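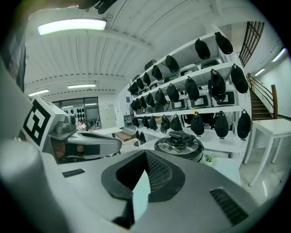 Just re-import the file and the program will sort it out, I was told on the Isora support line, and it did not. The re-import ran without errors and left us with duplicate records, so I would like to understand what went wrong before I touch anything else.

The catalog is for the Wainwright collection, a local history collection of maps, ledgers and photographs. It holds 2,000 records in Isora. Each item has an accession number, which is the number penciled on the item and printed on its label. Most are nine digits. The first two digits stand for the department, and for maps and plans those digits are 04, so every map number starts with a zero. A smaller set, inherited from the Zornska branch when it closed, uses eight digits and never starts with a zero. Both kinds are correct and both are in use.

I needed to change the shelf location on a large number of items after a move. Isora has no bulk edit for that field in our version, so I exported everything to CSV, double-clicked the file to open it in a spreadsheet, used find and replace on the location column, saved it as CSV again and imported it. The import matches on accession number. If it finds a match it updates the record, and if it doesn't, it creates a new one.

Every map number lost its leading zero. Isora found no record for those numbers and created new ones, over 400 of them. The original map records are still there with their old locations. The new records have the new locations and numbers that don't belong to anything on the shelf.

I have the original export, untouched, in a different folder. I also have the edited file. Labels are printed from a separate Hekulik template that reads from Isora, and no labels have been printed since the import.

What I would like to know:

Can I add the zero back in the spreadsheet without also adding one to the Zornska numbers?

Should I delete the new records first or import the corrected file first?

Is there a way to stop the spreadsheet doing this? I tried formatting the column as text after opening the file and the zeros did not come back.

Posted by mapdrawer_b, 09/01/2023

fernley_k

Put an apostrophe in front of each number. The spreadsheet then treats it as text and leaves it alone. Or format the column with a custom format of nine zeros and they'll all show up with the zero again. I use this for ZIP codes and it works fine.

Comment from mapdrawer_b: The custom format adds a zero to the Zornska numbers too. It does look right for the maps.

Comment from fernley_k: Then sort by number and do the two groups separately.

oldcolumns

Please don't use the custom format across the whole column, for the reason you found, and be careful with the apostrophe as well. Typed in front of a number in a cell, it is normally taken as an instruction to the program and is not saved to the CSV. Added by a formula or by find and replace, it can end up as a real character in the file, and then Isora will look for a record whose number begins with an apostrophe. You would get a third set of records.

First, what happened. A CSV file has no column types. It is plain text with separators. When you open one by double-clicking, the spreadsheet guesses a type for each value, and a value made entirely of digits is read as a number. A number has no leading zero, so the zero is discarded during opening. By the time you see the column, the zero is already gone. Formatting the cells as text at that point changes how later entries are handled and has no effect on what was lost. Saving then writes the shortened values back to disk.

Quotation marks around the values in the CSV do not prevent this in most spreadsheet programs. The quotes only protect separators inside a field.

Now the repair. You have the untouched export, so I would not try to rebuild the numbers at all. Start from that file and make the location change again, properly this time.

1. Make a full backup of the Isora database. Use the program's own backup function. A CSV export is not a backup, as it usually leaves out attachments, linked images and record history.

2. Copy the untouched export and work on the copy. Set the original to read-only.

3. Open a blank workbook. Use the import command in the data menu, choose the copy, and set the accession number column to text in the import dialog. Some versions show a preview with a type selector above each column. Others put it behind a button for editing or transforming the data. If your version has already inserted an automatic type-change step, remove that step or change the type inside it. Adding a text conversion after it is too late.

4. Check a few map numbers against the original in a plain text editor. Check a few Zornska numbers too.

5. Do the find and replace on the location column only. Select the column first. Plenty of people have replaced a shelf code inside a notes field without noticing.

6. Save as CSV with the same encoding as the original export. If the collection has names with accents, look for the UTF-8 option by name in the save dialog.

7. Close the file. If you want to check it, use a text editor. Double-clicking it puts you back where you began, though only if you save.

On the order of work, remove the bad records first. If you import first, the result is the same in principle, but you then have correct and incorrect records with identical locations, titles and descriptions, and it is much easier to delete the wrong one. At the moment the two sets still differ in the location field, so you have a second way of telling them apart.

To find the bad records, don't search by length. An eight-digit search will return the Zornska numbers as well. Search on the record creation date if Isora stores it, limited to the day of the import. Then confirm that every number in the result starts with 4. If your Zornska numbers never begin with 4, that prefix plus the length of eight is enough on its own, but I would still use both tests.

Before deleting, export the search result and compare the count with the number of records the import log says it created. If the two don't agree, stop and find out why.

stackend_library

The answer above is right. Adding a few things from having done the same repair on a parish register index in May.

If the untouched export were missing, the numbers could still be rebuilt with a formula, provided the two groups can be separated by prefix. Assuming the accession number is in column A and no Zornska number starts with 4, this works:

=IF(AND(LEN(A2)=8,LEFT(A2,1)="4"),"0"&A2,A2&"")

The &"" at the end forces the other values to text, so the column is all one type. Copy the result and paste it back as values before saving. Remove the helper column or the import will either reject the file or put it somewhere you don't expect.

If some Zornska numbers do start with 4, the formula can't separate them and you need another field. A department or provenance column is the usual choice.

There is another problem that hasn't been raised. Dates. The same guess that strips zeros will convert anything that resembles a date, and ledger descriptions are full of such values. A volume marked 3-4 becomes the third of April or the fourth of March, depending on regional settings. Because your import succeeded for the records that weren't maps, those records have been overwritten with whatever was in the edited file, including any converted values. Your original map records were not matched, so they should be unaffected.

To check, compare the untouched export with the edited file in a text comparison tool. Expect a difference on each map line and on each line where you changed a location. Anything else that differs is damage. The corrected import in the answer above will put most of it back, as long as you set every column to text and the import is set to overwrite fields that already contain something. Some catalog programs have a setting to fill empty fields only. With that setting on, the import reports success and changes nothing.

I would also send only two columns next time, accession number and location. A field that isn't in the file can't be altered by it. Check that Isora leaves missing columns alone — ours did, but ours was an older release — by trying it on one record.

Last point, for the label template. Hekulik stores its own field type for each column it reads. If the template was set up with the accession number as numeric, it will print the map labels without the zero even when the catalog is correct. Print one map label to the screen before printing any to paper.

Comment from mapdrawer_b: Comparison done. Apart from the numbers and locations there were changed values in the volume field, all in the ledgers, all turned into dates. No Zornska number starts with 4. Backup made, search on creation date matches the import log. I'll delete those next and then import with every column as text.

Comment from oldcolumns: Check the overwrite setting before you run it.

Comment from mapdrawer_b: It was set to fill empty fields only on the test profile and to overwrite on the live one. Tried one ledger on the live profile and the volume went back to 3-4.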